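From the Grandach Heritage Circle newsletter
Apr 1, 2025

The Telteo medals have found their homes

Dear friends,

It has been a long winter of wrapping, labeling and standing in line at the post office, and I'm so happy to tell you that the last of the Telteo Anniversary medals has now gone out. Those of you who were with us when the idea first came up (over soup, if I remember rightly, on a night when the heating had failed) will know how far away this day seemed back then. We had a sketch on the back of a concert program and a great deal of good will, and very little else.

For newer readers, a word on what all this has been for. The Telteo Bridge was opened to mark the end of the old border quarrel between Grandach and Promstead, and the two towns have kept its anniversary together ever since, sometimes grandly and sometimes with little more than a shared cake. This time we wanted something that would last longer than cake. The Rocha Foundation, which has been a friend to both towns for many years, offered to pay for a commemorative medal, to be given to every school, library and public museum in the two districts, and to the twin towns abroad that have stood by us. It was a very generous offer, and it came with hardly any conditions at all, except that the medals should be given and never sold.

The medal itself comes in two forms. The larger one, in silver, shows the bridge from the Promstead side with the river running under it, and on the back there is a line from the old opening speech, in both spellings, so that neither town can feel left out. The smaller one is bronze and has the bridge on one face and a plain wreath on the other. We went back and forth over that wreath for weeks. There was a strong feeling in Promstead that it ought to be oak, and an equally strong feeling over here that it ought to be willow, for the river, and in the end the engraver drew something with leaves that both sides are able to recognize as their own. I think it's the prettiest part of the whole thing.

Each medal went out in a small lined box with a folded card telling the story of the bridge, and the cards took us longer than the medals did! Every draft seemed to bring another letter from someone whose grandfather remembered it differently. We did our best to be fair to all the grandfathers, and where the accounts simply couldn't be made to agree, the card says so.

We've also been thinking about where our own set should live. A good many of you have asked to see the medals in person, along with the letters and the old subscription books, and it would be a shame to keep them out of sight now that the mailing is done. For the time being we would like to keep things simple – a shelf, a door that closes, and somebody on hand with a key during reading hours.
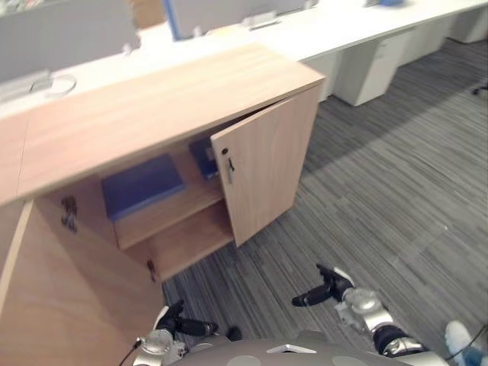 Low cabinet with both doors open

If you have strong views about display, please do write in. Several people have already asked about glass, and I promise that glass is being looked into. The difficulty is that silver and sunlight and a busy room don't make the best of neighbors, and we'd like to take advice before we spend anything. There's a small sum left over from the card printing that could go toward it, and the Rocha Foundation has kindly said we may use it however we see fit.

Now, to the thank-you letters, which have been the real joy of these past months. The first to arrive was from one of the smallest schools on the Promstead side, where the children had made rubbings of the medal with soft pencil and sent us a whole envelope of them. Then came a very formal letter on heavy paper from the town hall of one of our twin towns, with a ribbon and a seal, telling us that the silver medal would be placed in the council chamber. A library in the hills wrote to say that theirs had arrived on the same morning as a new boiler, and that the staff couldn't agree on which had caused more excitement. I've read every one of these letters at least twice, and some of them I've read out loud to anyone who would stand still.

There was one small mishap, and I'd like to mention it here so that the people concerned don't worry. A parcel meant for Grandach Lower School went to Promstead Lower School, and the Promstead one came here, and each school opened its box and wrote us a lovely letter before anybody looked at the name on the card. Both schools have asked to keep what they were sent. We've agreed, and we rather like it that way. 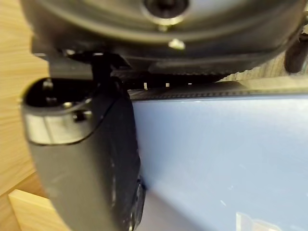 What happens in August

The anniversary year closes in August with a ceremony on the bridge itself, and we would love to see as many of you there as can manage the walk. It begins at 5 in the afternoon, when the worst of the heat should be over, with the two town bands starting from opposite banks and meeting in the middle. They've been asked to play the same tune this time. After that there will be a short reading of the opening speech, a minute's quiet for those who built the bridge and for those who were hurt in the old troubles, and then the presentation of the last silver medal, which has been held back for the bridge keepers of both towns to share between them.

Supper will be on the Promstead side, in the long meadow, and it's the kind where everyone brings a dish and carries home somebody else's bowl. Please put your name on the bottom of yours. If it rains we'll move into the grain hall, and we'll put a notice on the door of the Grandach library by noon so that people coming from farther off know where to go. There will be a bus from the square for anyone who finds the hill hard going – you don't need to book, but it does help if you can let us know you're likely to want it.

We're still looking for readers for the evening. The speech has been split into four parts, two for each town, and we'd be glad to have a mixture of ages. You don't need a big voice, as we'll have a microphone, and you don't need any experience. All we ask is that you come to one practice beforehand and wear comfortable shoes. A few of you have already offered shyly, at the end of letters about other things, and please don't think I've overlooked you. 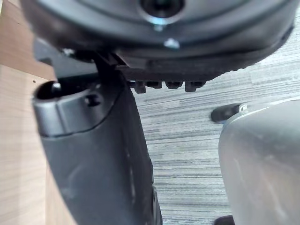 While I'm on the subject of the bridge, there is the matter of the sealed box. You may recall that the two towns agreed to put one medal of each kind away, along with the children's rubbings and a copy of the card, to be opened in 2046 by whoever is looking after these things by then. The box will be set into the wall by the Grandach steps a few days before the ceremony, without any fuss, and the small plaque will be uncovered on the evening itself. There's room inside for a bundle of letters, and we would dearly like some of them to come from you. One sheet of paper, please, written on both sides if you must, and in ink if you can. Tell them what you can see from your window, or what you pay for bread, or how you came to live on whichever side of the river you live on. It needn't be grand.

Letters for the box can be handed in at either library, in a plain envelope marked "Telteo." We won't read them. Please leave out photographs with glue on the back, pressed flowers and anything else that might spoil with time. We had a long talk about pressed flowers and I'm sorry to say that they lost.

A last request, if I may. We have about 4 bronze medals that came back to us because the address had changed or the office had closed. If you know of a school or a reading room in either district that should have had one and didn't, please tell us, even if you think somebody else will have mentioned it already. A note through the door will do perfectly well.

With warm thanks to everyone who wrapped, carried, wrote and waited, and to the friends in Promstead who kept us supplied with string,

The Grandach Heritage Circle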